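September, late, kitchen table

Writing this fast before it goes. Feet hurt. Back from the open day at Gekum, the building out past Plirncombe with the long ramp. Bus 311 both ways, and the one home sat at the depot with its lights off while the driver ate a sandwich. Fine. I had a seat.

Got there just before 10 and there was already a line. Name stickers. Mine peeled off in the first hallway and I carried it stuck to my thumb for most of the morning. Woman at the desk said they had 590 people signed up over the whole day, which explains the coffee running out. I had half a cup. Tasted like the pot.

Hsin-yi met me inside. Hadn't seen her since spring. Hair shorter, talks faster than ever. She works with the Huvance team now, the ones doing the arms, and she'd put me in the early group. Said the early group gets the patient people. By afternoon they're all hoarse.

First stop was a talk. Too long. Man with slides, charts going up to the right, I wrote "ask re: gripping soft stuff" on my hand because I'd left the notebook in my coat. The coat was on a hook at the other end of the building. Whole day was like that.

Then the warehouse part, which I thought would be the big thing and wasn't. Carts going around on a track, stopping when you stepped in front of them. Kids loved it. One boy did it over and over until his dad got hold of his hood. The cart just waited each time. I kind of felt for the cart.

Vaughan hall after that, the side rooms. Much better. Smaller, quieter, you could ask things. There was a room about sorting screws and washers – noisy, like hail – and one with a machine folding towels so slowly that I watched it do one corner and then had to go. A lady next to me said she'd have the whole load done by now. She would too.

The one I wanted was Hsin-yi's. Two arms, one table, ordinary things out of a house. She told me once on the phone that plates are harder than you'd think and I'd nodded along like you do. Well now I get it. A plate is thin and slippery and there's no good place to hold it. You and I just grab the edge and never think. The arm has to get the angle right, and the rack has to be where it believes the rack is, and then it has to let go at the right moment, and letting go is the part she says kept them there at night. Too early and it tips. Too late and it drags the rack along with it.

We stood back from the table behind a bit of tape. Somebody asked was it being steered or doing it by itself. Hsin-yi said some of both, depending on the day, they steer it to teach it and then see what it kept. Somebody else asked what it costs and she laughed and said more than a dishwasher. Good answer. I bet she's used it before.

I asked my question off my hand. Soft stuff. She said bags and packets are their own kind of trouble because the shape changes when you squeeze, so where you aimed isn't where it is anymore. Plates stay a plate at least. Then she got going about cables. They have to run down the arms somehow, and she has opinions on cables. Her colleague came over and the two of them had a short disagreement about tape versus ties right in front of everyone. I enjoyed that more then the slides. 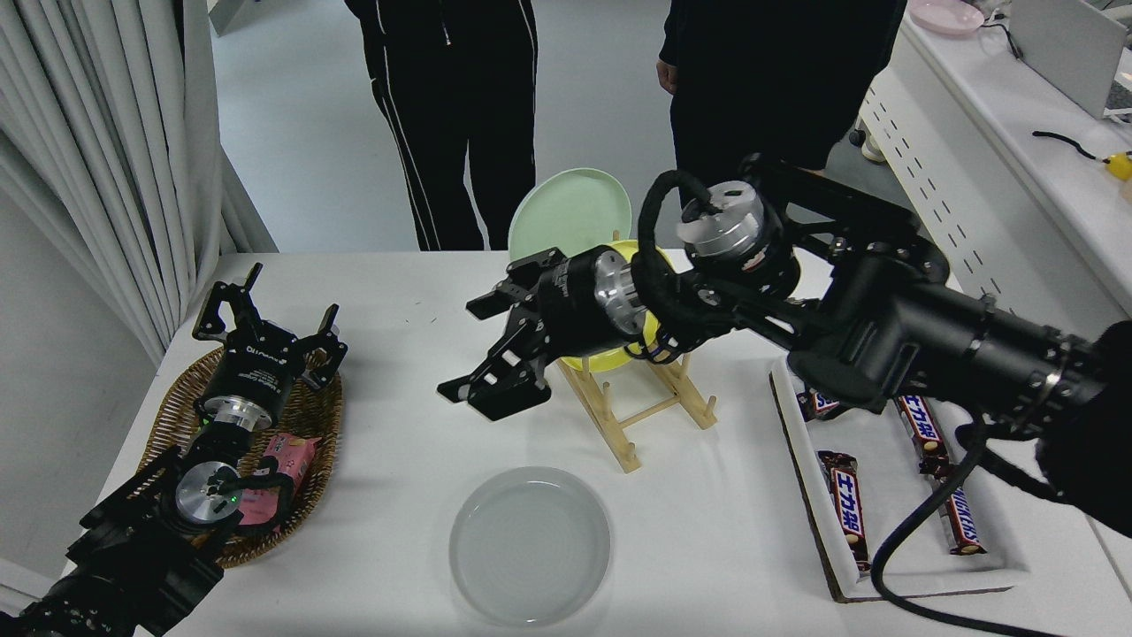 And the candy, of course the candy got everybody's attention. Snickers. A girl in front asked if she could have one and was told they were working. Whole room laughed. I was hungry enough by then to think about it myself. Hsin-yi says candy bars are good practice, small and all near enough the same, and cheap when they get mangled. I asked what happens to the mangled ones. She gave me a look. So I know.

What got me is how long you wait. On the TV clips it's all quick. In the room you stand there and shift your weight and somebody's phone buzzes and you're staring at a gripper like it's a pot coming to the boil. And I was leaning! Whole body, like when you try to help a bowling ball. The man beside me was doing it too. We caught each other at it.

I don't know that I'd want one in the house. Where would it even go. My kitchen barely takes me and the ironing board. But I kept thinking about Mom's hands that last year, how she'd stand at the sink with one plate and just hold it there, working up to it. Didn't say that to Hsin-yi. Might in a letter.

Missed the drone thing, too crowded. Missed the second talk on purpose. Found my coat on a different hook than I left it on, notebook still in the pocket, pen gone. That was a good pen.

Lunch was a roll with cheese out of a paper bag, sat on the low wall outside with Hsin-yi for as long as she had, which was 2 minutes before somebody came out for her. She'd eaten a third of hers. Gave me the rest and ran back in. She looked tired but happy about it, I think. She said the job eats her evenings and then in the same breath started telling me what they're trying next, mugs, with the handles. Handles are bad apparently. Ask her why, forgot to.

She wants me to come again in spring when there's less of a crowd. Said yes. Will bring own coffee.

Did my dishes when I got in. Stood there looking at how I do it – thumb on top, fingers under, tip, slide, let go. Did it again slow. Chipped the blue bowl on the tap becuase I was thinking about it too hard.

To do: call Hsin-yi about the mugs. New pen. Find out if the 311 runs later than seven, as I nearly missed the last one and the timetable at the stop has been rained on. Soak feet.

Bed. Leaving the pan till morning.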